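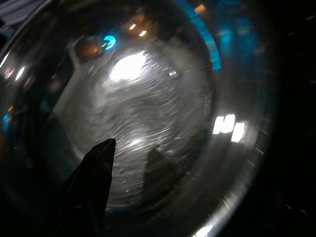

Clear glass bowl, seen close up.

Workance Framing -- progress report on the made-to-measure frame and mount line
16 May 2018

The loan we drew in January was for two things: a computer-guided mount cutter and a first stock of polymer and oak molding. Both are in place. The cutter is set up in the back half of the Mendoza unit and has been in daily use for 6 weeks.

Orders. We have shipped 200 frames from the new line. Most were square sizes with a single opening in the mount. Custom openings made up 43 of the orders, more than we planned for, and they take longer because each one has to be confirmed with the buyer by email before we cut. We have added a box to the order form where the buyer types in the opening size. That has cut down on the back and forth, though people still mix up the size of the picture and the size of the opening.

Stock. The plain black and soft white moldings sell steadily. The oak finish is slower. Fluller, who supply the molding, changed the profile slightly between deliveries and the new lengths would not match the old at the corners. They took the odd lengths back and credited us in full.

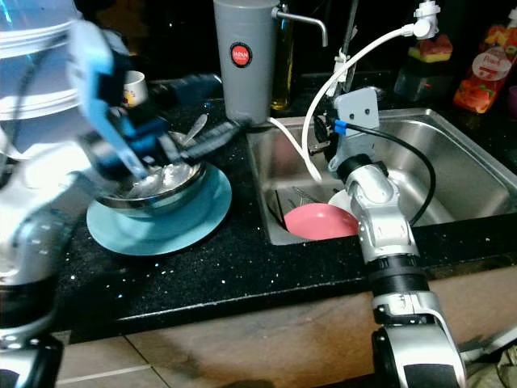 Glazing is still the weak spot. We offer real glass as standard, and 2 frames in the last large shipment arrived cracked. Both were replaced at our cost. We have moved to a thicker corner protector and a double-wall box -- this adds to the postage, and we have not yet passed that on. Acrylic will be offered as an option on anything over 20 inches.

Spending. The cutter came in under the quote. The difference went on a second underpinner, as agreed with you by phone. Nothing else has moved between budget lines.

Next. We want to finish the listing for the Drimero deep box frame, which is held up by the backing board. The samples bowed in the larger sizes and we are waiting on a stiffer board. Repayments are up to date. Invoices for the cutter and the molding are attached.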